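Teaching two arms to handle a mug

Tekle Tekleab has spent most of the year with crockery. He runs data gathering at Wikard, where a small team guides pairs of robot arms through kitchen jobs and records every go. The recordings train a system called Prollis.

The current job is mugs on a lavender mat. "People think it's a simple one," he says. "Then they try closing a gripper on a mug that's lying on its side." 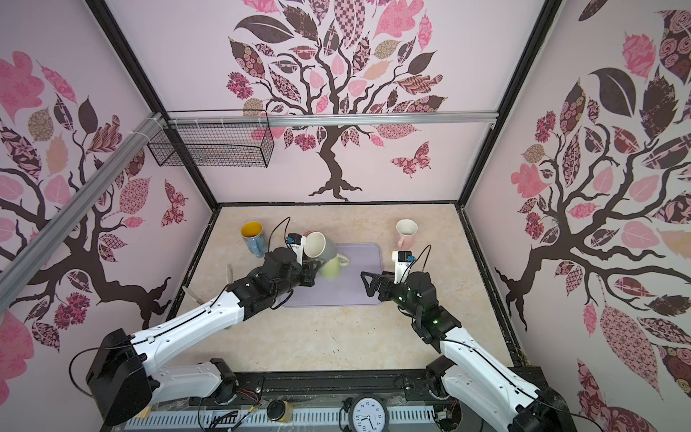
What counts as an example

An example is one run from start to finish, with the views from the wrist cameras saved alongside the joint positions. Tekleab's group had 931 at the end of May and kept all but 136. Runs get thrown out when a recording drops or an operator loses track of the task. A fumbled grasp usually stays in.

"If the operator misses and has another go, I want that," he says. "The system will miss too."

Mugs are used in different colours and shapes, some with plain round bodies and some faceted. Handles point wherever they happen to point.

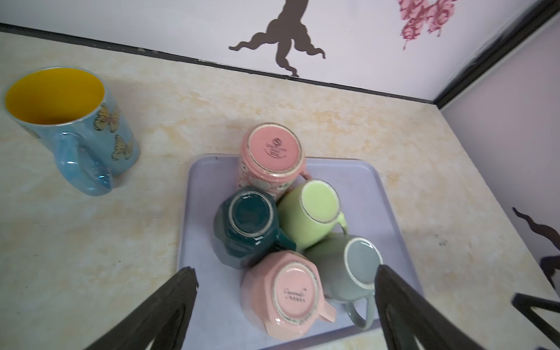 Operators work for up to 30 minutes before swapping over. Tekleab found the later runs got sloppy – short cuts, mostly, and jerky wrist movements that the system was quick to copy. He still takes a shift himself.

The next batch will be 600 runs on bowls, shared with a second site in Stollivow. He expects the two sets of operators to work differently and doesn't plan to correct it.

"I'd like to see both habits in there," he says. "We'll find out in training if that was a mistake."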